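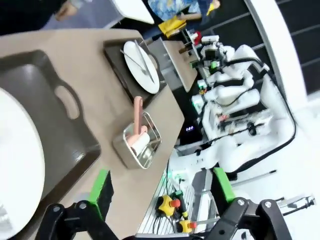
The left finger let go on a Tuesday

I have put off writing this one up because I wanted to be sure of the cause first. I am now fairly sure, so I'm getting it down while I still remember the order things happened in.

We run table-clearing trials on a long beige counter. Plates, trays, cutlery, a steel container for odds and ends, and whatever else people bring in from the kitchen cupboard. The job is to pick things up and put them where they belong, over and over, and keep a log of what goes wrong. Most of what goes wrong is dull. A fork slides off a plate, or the arm stops short because someone has moved a tray.

On the Tuesday I'm talking about, the gripper picked up a plate, carried it halfway to the stack and dropped it. The force reading stayed normal for the whole move. According to the log the plate was still being held when it was already on the floor in pieces.

It landed close to Cadi Craddock's foot. She was wearing proper shoes and was fine. She hit the nearest red button straight away, and that part worked as it should: both arms stopped and held where they were. I was at the desk and would have been slower.

What we looked at first

I blamed the plate. We had changed to a heavier set in July and I assumed we were near the limit. We were not. The new plates weigh 468 grams, and the same fingers had been lifting a full steel container for weeks.

Then I blamed the motor current, because the log looked too smooth. Valeriano Moya spent an afternoon on that and found nothing. He swapped the left and right drives over and the fault stayed on the left, so it wasn't the drive.

What it was

The pads. The green ones are a soft moulding that we buy in from Cedier, and they sit on a black backing that bolts to the linkage. On the left finger the glue between pad and backing had failed along the lower edge. When the jaws closed on something flat and thin, the pad peeled and rolled forward a little. The motor felt resistance and reported a good grip. It was squeezing its own loose pad.

With thick things you would never have noticed. A roller handle or the rim of a tray pushes the pad flat against its backing and it holds well enough. A plate rim goes in at an angle and finds the weak edge.

That pad had done 1,435 closes. The supplier gives no figure for how long they last, and we had never set one of our own. I should have. We had a replacement date for the belts and the cables and nothing at all for the one part that touches everything.

What we changed

Pads now come off at 300 closes and get looked at under a lamp. If the edge lifts with a fingernail, they go in the bin. It takes 9 minutes for the pair, which is annoying in the middle of a session, but there it is.

Bodik, our logging script, now compares how far the jaws have closed with how far they ought to have closed for that object. If the jaws stop early, the arm waits and asks. This catches the rolled pad, and it also catches a spoon stuck under a plate, which I hadn't thought of.

We also changed where people stand. Before this, anyone might be behind the counter while the arms were moving, sorting cloths or setting up the next round. There is now a line of tape on the floor and you stay behind it until the arms have parked. Cadi asked for this and she was right to. I had got used to leaning in.

Still open

I don't know why only the left pad failed. Both came from the same batch. Valeriano thinks it is the wipe-down, as whoever cleans the fingers tends to start on the left with a fresh wet cloth, and the spray may be getting at the glue. He has two spare pads sitting in a jar of the stuff on the windowsill. One of them has gone slightly cloudy and that is all I can report so far.

I have written to Cedier with the photos of the peeled edge and am waiting to hear back.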